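Clilulik terrace notebook
July 2023

Outdoor desk trial, round table

Purpose: decide whether the round slatted table on the terrace can be used as a laptop station, or whether the Burnia side desk has to be carried out each time. Main doubt is pointing device performance on a slatted top. Chair and table are staying either way.

Table notes. Slats run radially from a solid circular center panel. Gaps are narrow at the hub and the slats widen toward the rim. No gap runs parallel to its neighbor, so a mouse moved left to right crosses every gap at a slightly different angle. A rectangular table would at least give one clean direction along the slats.

Kit: compact wireless mouse, white over teal-green; blue pad with rounded corners; laptop from the Lowther bench, set to its usual pointer speed, acceleration off. Receiver on a short extension lead to keep it clear of the laptop hinge.

1. Bare slats, near edge

Mouse directly on the slats close to the rim, pad parked to the right. The seated position is good here, forearm supported to mid-length. Tracking along one slat is clean. Tracking across is poor: the pointer hesitates at each gap and then resumes. Over 100 slow crossings, 51 showed a visible hesitation. Fast crossings were better but not usable for drawing work. Scroll wheel unaffected, as expected.

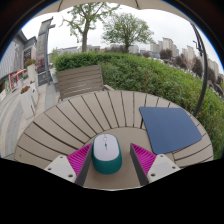
2. Bare slats, toward the hub

Same test with the mouse moved in near the center panel. Gaps come up more often per inch of travel. Hesitation is more frequent but shorter. Did not log a full count; stopped when it was clear that the result would be worse than at the rim. Reach is also bad. Elbow leaves the table and the shoulder gets tired within a few minutes.

The center panel itself is flat and tracks well, but it is too small for a full sweep and too far from the chair. Ruled out.
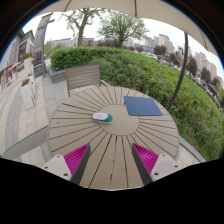
Light was checked at the same time. Soft overcast light does not trouble the sensor on any surface tried. Direct sun is still open. In March the Trasitz sensor lost tracking on a pale surface at noon, and that was a different mouse, so the result does not carry over. Repeat with this one on a clear day, umbrella open and closed.

3. On the pad

Pad laid flat over the slats, slight angle to suit the wrist. 200 slow crossings, zero hesitations. The pad bridges the gaps without sagging under normal hand pressure. Pressing hard with one fingertip over a gap gives a small dip, not enough to move the pointer.

Pad placement matters more than expected. Too far back and the reach problem from test 2 returns. Too close to the rim and a corner overhangs, because the edge is round and the pad is not. Best position found is with the near side of the pad a hand's width in from the rim. 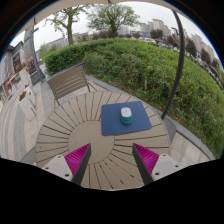 Fig. 3. Mouse on pad, round table, terrace.

Pointer travel, edge to edge of pad at standard setting: 826 counts on the logger, mean of five sweeps. Same sweep on the indoor bench agreed within the spread, so no correction needed for outdoor use.

Conclusions for now

Table is acceptable with a pad. Without a pad it is fine for scrolling and reading and nothing else. Side desk can stay indoors.

To do
- sun test, see above
- try the thicker Lowther pad, check whether it lies flat
- wind: pad held down only by the mouse and the wrist at present, want a figure for when it starts to lift
- note pad position on the bench sheet
- wipe grit out of the gaps before the next run, some of it ends up under the mouse feet
- spare battery in the Burnia drawer, top left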